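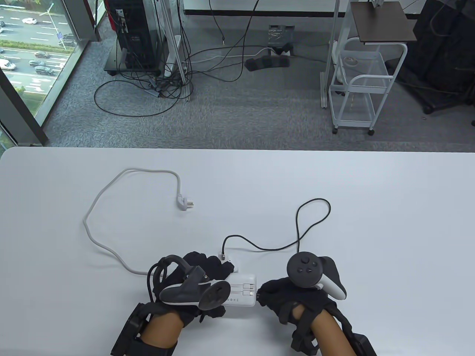
收线

马尔万·卡伊西到 Flirkommont 上班的头一个月，最怕的东西是充电线。

说起来有点丢脸，他在 Nassar 修了半辈子收音机、电饭锅和别人家的台灯，什么样的线没摸过呢，粗的细的，被猫咬过的，被门夹扁的，还有一位老太太拿来的一根，上面打了个死结，她坚持说那个结是她过世的丈夫打的，修可以，结不许解。他也就真的没解。可是那些线都是用他自己的手去摸的，闭着眼睛也知道哪里该松、哪里该紧。如今他得戴上厚厚的黑手套，手腕上绑着带子，手背上再架一只手柄，然后把一个再平常不过的白色电源适配器拿起来，把线收好，放下。就这么一件事，要做给机器看，一遍一遍地做。

“您别把它当成考试，”达拉勒·卡拉姆第一天就这么跟他讲，一边帮他把腕上的带子拉紧，“您就当家里来了个小外甥，站在您胳膊底下，什么都想学，可是不会问问题。”

马尔万想了想，说他还真有这么一个外甥，后来去 Tetano 开了面包车，到现在也不会收线。达拉勒笑得把带子都拉歪了，只好重新来过。

他们的桌子靠着一扇大窗，桌面是白的，圆角，适配器也是白的，放上去有时候像一块糖掉在了盐里。窗外底下是一条很宽的路，车来车往，中间隔着一道绿篱。马尔万喜欢在两遍之间看看那条路，歇歇眼睛。他跟达拉勒说，从这么高的地方看下去，谁也瞧不出谁在赶时间。达拉勒说她瞧得出来，赶时间的都在换车道。

那台学收线的机器叫 Cusik，住在隔壁房间，两条胳膊，脾气很好，起码马尔万是这样认为的。每天早上他都要先过去看一眼，说声早，再回来戴手套。没有人要求他这样做，也没有人拦过他。有一回他感冒请了两天假，回来的时候还特意过去解释了几句，说喉咙疼，嗓子哑，跟线没有关系。

第十几天上出了个小麻烦。Cusik 学会了拿，也学会了放，中间那一段却总是走样：线绕到一半，它的手就停在半空，轻轻抖一下，再往下绕，绕出来松松垮垮的，像一碗没人动过的面。达拉勒把记录翻来覆去看了一个下午，又把两边的动作放在一起比，最后转过椅子来，很客气地问他：

“马尔万，您每次绕到第三圈的时候，是不是都要停一停？”

他说没有啊。

她就放给他看。还真有。画面里那双黑手套绕到第三圈，停住，大拇指在线上蹭一下，然后才往下走。再看一遍，也是这样。第 38 遍是这样，第 119 遍也是这样，一次都没落下。

马尔万看了很久，脸慢慢红了。他想起来了，这是他父亲的习惯。父亲的铺子在 Nassar 老街口，门面窄得两个人进去就要侧着身子，柜台上永远摊着几根等人来取的线。父亲收线，绕到第三圈必定要停一下，用拇指摸一摸，看胶皮底下有没有断的地方。断了的线摸上去会软那么一点点，只有一点点，小时候的马尔万怎么也摸不出来，父亲就捏着他的手指头，按在那个地方，说，再摸，再摸，你别急。他摸了一整个夏天才摸出来，高兴得跑出去把整条街的线都摸了一遍，连卖果汁的榨汁机都没放过。

“那我改掉它，”他说，“不就是少停一下嘛。”

话说得容易，手可不听他的。他那天下午又做了好些遍，每到第三圈就跟自己较劲，越是想着别停，越是停得厉害，有一遍干脆把适配器都推到桌边去了。达拉勒也不催，去倒了两杯茶，一杯放得离桌子远远的，因为桌上不许有水，等他脱了手套再喝。

她喝着茶，忽然问：“您父亲停那一下，摸到断的地方，接下来怎么办呢？”

“那还能怎么办，”马尔万说，“放到左手边，不收了，等着修。”

“要是没断呢？”

“没断就接着绕，绕好了放右手边。”

达拉勒把杯子放下，在本子上写了几行字，又划掉一行，再写。后来她站起来，在柜子里翻了好一阵，翻出几根旧线，有坏的也有好的，混在一起搁到他面前。她说，那我们就别改了，咱们把这一停教全。Cusik 现在只看见您停，不知道您停下来干什么，换了谁都得发抖。

马尔万一听就来了精神，茶也不喝了，伸手就要戴手套，被她按着坐回去，说先把茶喝完，线又不会跑。

于是从那天傍晚起，他们换了个教法。马尔万拿起适配器，绕，第三圈停下来，把手里那段线轻轻弯一弯，弯得比平时慢，让小外甥看得清楚些；好的往右，坏的往左。隔着手套摸不出那一点软，他就靠眼睛看弯出来的弧，这个倒是父亲没教过他的，是他自己后来在铺子里琢磨出来的，坏了的地方弯起来会塌下去一小块。他一边做一边嘴里还要念叨，哎，慢一点，翻过来，别揪它的根，揪坏了又得找人修。达拉勒提醒过他，机器听不见，他说他知道，可是不说话他手上没轻重。

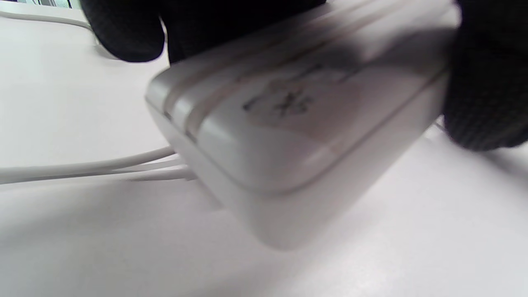 捏稳适配器再绕：戴黑色针织手套的手拿着白色适配器，白线从左端伸出来。

这样又做了超过 100 遍。中间有几遍他自己不满意，要求重来，达拉勒说已经很好了，他说好是好，就是不大方，收线要大方。达拉勒问什么叫大方，他想了半天，举着两只戴手套的手，比划了一个很大的圈，说就是你舍得给它绕一个宽敞的弯，不要勒着它。她居然也记到本子上去了，写的就是“宽敞的弯”，后面还画了一个圈，画得不太圆。

二月里的一个早上，Cusik 自己收了一根线。马尔万那天特意穿了干净衬衫，站在门边，不肯往前走，说怕挡着光。机器拿起适配器，绕了一圈，又一圈，到第三圈，停住了。马尔万的拇指也跟着在裤缝上蹭了一下。那只机械手把线慢慢弯起来，弯成一道弧，等了等，然后把它放到了左边。

达拉勒走过去，把那根线拿起来看，翻过来，又翻过去，举到马尔万面前。离插头一掌远的地方，弯起来塌下去一小块。

“是它挑出来的，”她说，“这根我都以为是好的。”

马尔万把线接过来，没戴手套，拿光着的拇指按在那个地方，按了好一会儿。他说这根他中午带下去修，工具在包里，用不了多久，修好了还能使好些年。然后他又走到 Cusik 跟前，像每天早上那样说了声早，想起来今天已经说过一遍了，就问达拉勒，下一根放哪一根好呢，要不要挑根粗一点的。

达拉勒已经在柜子里翻了。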